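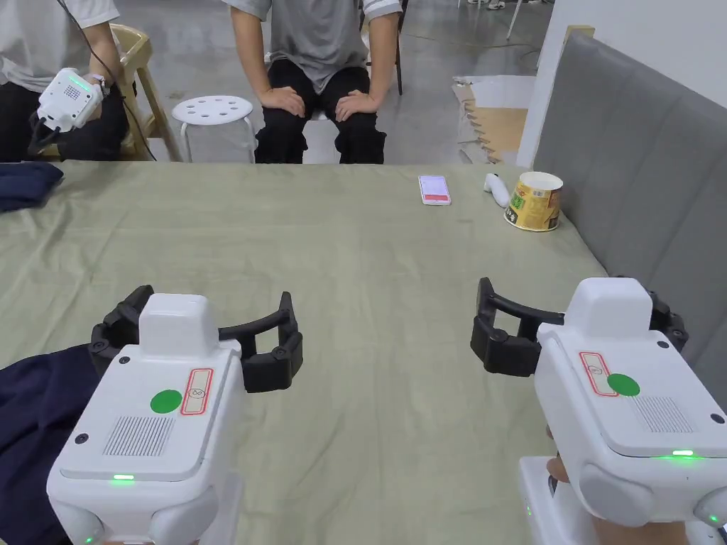 Both grippers open, green lights on, over the green cloth.

Hand-held grippers – tips for trying out a pair at the kitchen table

Been comparing sets on and off since December. Junov first, then Yoshida, then a pair of Kemdales lent for the purpose. No lab, no bench. A table, a cloth, things out of the cupboard. Notes below in no order, will tidy up when there's time.

Cloth on the table first. Plain colour, pale. Patterned ones confuse the cameras and checks are the worst, the tracking jumps a square and you don't notice till you play it back. Iron it if you can be bothered. Smooth it out with your forearm if you can't.

A dark cloth or two for folding practice. Thick enough to hold a crease. Tea towels are fine, old napkins better, anything shiny a pain.

Open both jaws fully before you start recording. Every time. Some controllers take the first reading as "open" and if one side is half shut the whole run is out. Lost a morning to this with the Junov.

Lights before anything. Green on both or don't bother. On the Yoshida green means paired, on the Kemdale it only means powered, so check the screen as well.

Stickers. Round ones, one colour per set, on the top where you can see them at a glance. Stops you mixing a left from one pair with a right from another. Keep them well off vents, slots and lenses. Nail varnish remover shifts the glue, but try it on the underneath first – it took the shine off one of mine.

Grip. Hold the handle loosely, elbows in. People squeeze. Squeezing gives you a wobble at the tips that looks like a fault in the arm later on, and you'll spend ages hunting for it.

Fingers. Curved ones in sections are good on cloth and soft packets, poor on coins and cards. Flat pads the other way about. If you can only afford one kind get the curved and keep a bit of rubber jar opener to slip over the tips for the small stuff.

Wipe the tips between goes. Damp cloth, drop of washing-up liquid, dry properly. Flour is murder. So is icing sugar. Do any baking tests last.

Cables. If one of your set has a lead, run it behind the chair and down, never across the table. Bag clips on the chair back hold it nicely. Leave slack at the elbow, more than you think.

Things to pick up, easy to hard:
folded cloth
paper cup, empty
remote control
phone in a case
a single teaspoon
a grape

Paper cups are the best test going. Cheap, and they show you straight away if your closing force is too high. Buy a sleeve of them. Once a cup is dented bin it or keep it for practise, dont use it for comparing.

Same things, same order, for each set. 48 picks a session is my limit, wrists go after that. Do 3 sessions before you make your mind up. First one always looks bad.

Batteries. Charge both sides together even if one is nearly full. The Flomine controller has a 3000 mAh pack and sulks when left and right don't match – drops the weaker one with no warning beep.

Chairs. Sit down for small objects, stand for folding. A hard chair without arms, otherwise your elbows catch. Keep a low stool handy for the one you're not using, saves it rolling off the edge of something.

Storage. Jaws slightly open, never clamped shut. Shoebox with a hand towel in it. Screws in a pill pot with the lid taped, label which set thier from.

So far: Yoshida for cloth, Kemdale for cups, Junov going back. Flomine controller works with 2 of them, haven't got the third to talk to it yet. Will add the arm mounts once the brackets come.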